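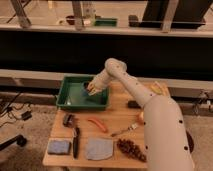
The quiz night for the regional surveyors' group was at Ansah this year, the bar behind the old bus depot, and our office sent one team. I had been asked in May whether I wanted to captain it and said yes without thinking much about it. By the time it came round I had forgotten, and Diane Hawthorne had to remind me the afternoon before.

Teams were limited to four. Ours was me, Diane, Haziq Yusof from the drainage side, and Salamatu Arthur, who joined us over the summer and had never been to one of these. We called ourselves Level Best. There was already a Level Best at the next table, from Skondach, so we became Level Best B on the scoreboard and stayed that way all night.

Tickets were sold per table and the money went to the hardship fund. Sena Lamptey ran the evening and wrote all the questions herself. She does this every year and it takes her weeks. She had divided the night into 8 rounds with a break for food in the middle.

The first round was general knowledge and we did well. Haziq knew the capital of Palau and Diane knew which year the pound note went. The second round was sports, and we gave most of those points away. I had been counting on Haziq, but he only follows badminton and there was one badminton question, which he got. Salamatu wrote down a baseball answer that the rest of us talked her out of. She was right. We apologized and agreed that from then on, if one person was sure, it went down.

That rule cost us in the music round, when I was sure about two things and wrong about both.

Food was a buffet along the back wall. The samosas went first, as they always do, and there was a tray of very good roasted peppers that I went back for. The bar had put on a beer from Wellach that I had not had before. It was dark and a bit sweet and I would not have wanted more than one. Diane had brought her own tea bags and got a pot of hot water from the bar with no trouble.

Manouchehr Shojaei gave a short speech during the break. He retired from Pundora two years ago but still comes to everything. He talked about the fund, where the money goes and how few people ask for it who could. He said it had paid out 2740 dollars since the spring, mostly to younger members between jobs, and that the application was one page. I had no idea it was that simple, and I have been a member for a long time. If you are in the group and having a hard time, the form is on the members' page under Support.

After that came the estimation round, which everybody looks forward to. There are no right answers as such, you just have to be closest. Sena had a jar of survey nails on the bar and each table sent one person up to look at it. We sent Salamatu. She looked at it for a good while, came back and said 400. Haziq wanted to go higher. We held to the rule and wrote down 400, and it was the closest answer in the room. The prize for the round was the jar of nails.

The next question was the height of a transmission mast, and a room full of people who measure things for a living argued about it for longer than the time allowed. One table asked if they could go outside and pace something out — Sena said no.

Going into the last round we were third. It was a connections round, where you answer a set of questions and then work out what links the answers. We got all the answers and had rivers, then hats, then types of bridge as the link. It was cheeses. Diane had said cheeses quietly at the start and then let it go, and I should have asked her to say it again.

We finished fourth. The other Level Best came second, which caused some confusion when the results were read out, and for a few seconds Haziq was on his feet. The winners were a table of retired members who have now won three in a row. They gave their prize, a hamper, back to be raffled.

Tickets and the raffle together raised more than 900 dollars. Sena thanked the bar staff by name and asked for help putting the chairs back, and most people stayed to do it. Haziq and I carried two of the long tables out to the store at the side and got one of them stuck in the doorway on the first try.

Salamatu took the nails home on the bus. She says she will do it again next year if we listen to her about baseball. Sena is already looking for a bigger room, so if your office has one with decent parking, let her know.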